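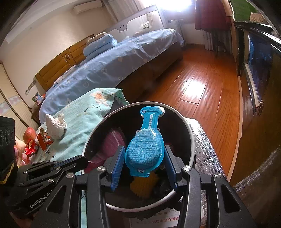 Ordnung und Sauberkeit im kleinen Bad

Unser Bad hat keine Fenster und ist so schmal, dass zwei Personen sich darin nicht gut umdrehen können. Als ich nach Deutschland gekommen bin, habe ich zuerst viele Mittel gekauft und wenig verstanden. Mit den Jahren habe ich eine Weise gefunden, die für uns funktioniert, und ich schreibe sie gerne auf.

Kalk an der Dusche

Das Wasser in Jelham ist sehr hart. Nach jedem Duschen ziehe ich die Wand mit einem Abzieher ab, das dauert eine Minute. Einmal in der Woche mische ich Zitronensäure mit kaltem Wasser, einen Esslöffel auf einen halben Liter, und sprühe die Armatur ein. Zehn Minuten warten, dann gut abspülen. Auf Marmor oder anderem Kalkstein darf man das nicht machen, der Stein wird davon matt. Mit Chlorreiniger darf man Säure niemals mischen, auch nicht nacheinander ohne gründliches Spülen.

Toilette

Blaue Steine, die man in den Spülkasten oder an den Rand gibt, ersetzen die Bürste nicht. Sie riechen frisch, aber der Rand unter der Brille bleibt, wie er ist. Ich bürste jeden zweiten Tag kurz und lasse am Abend den Reiniger einwirken, so lange wie auf der Flasche steht. Wer Steine benutzt, soll sie in der Verpackung lassen bis zum Gebrauch und sie hoch lagern, wenn kleine Kinder im Haus sind. Meine Nachbarin Elba Carrasco nimmt gar keine mehr und ist auch zufrieden.

Bürsten und Lappen

Bürsten trockne ich immer mit den Borsten nach unten, sonst läuft das Wasser in den Griff. Lappen für die Toilette haben bei uns eine eigene Farbe und werden bei 60 Grad gewaschen, bitte ohne Weichspüler. Ein runder Eimer oder Behälter für die kleinen Sachen ist praktischer als ein Regal, man trägt ihn einfach von Raum zu Raum. Nasse Dinge gehören aber nicht hinein – dort riecht es sonst nach wenigen Tagen.

Luft und Schimmel

Mit einem kleinen Messgerät habe ich gesehen, dass die Feuchtigkeit nach dem Duschen lange über 65 Prozent bleibt. Seitdem lassen wir den Lüfter eine halbe Stunde weiter laufen und die Tür danach offen. Im November, wenn die Heizung wieder angeht, kontrolliere ich auch die Silikonfugen. Kleine schwarze Punkte wische ich mit Alkohol aus der Apotheke ab, dabei keine Kerze brennen lassen und gut lüften. Kommen die Punkte wieder, muss die Fuge neu gemacht werden.

Abfluss

Haare sind das größte Problem. Ein Sieb kostet wenig, man muss es nur regelmäßig leeren. Läuft das Wasser trotzdem langsam, schraube ich den Siphon unter dem Waschbecken auf – vorher einen Eimer darunter stellen! Die Dichtung beim Zusammenbauen wieder gerade einlegen und mit der Hand festdrehen.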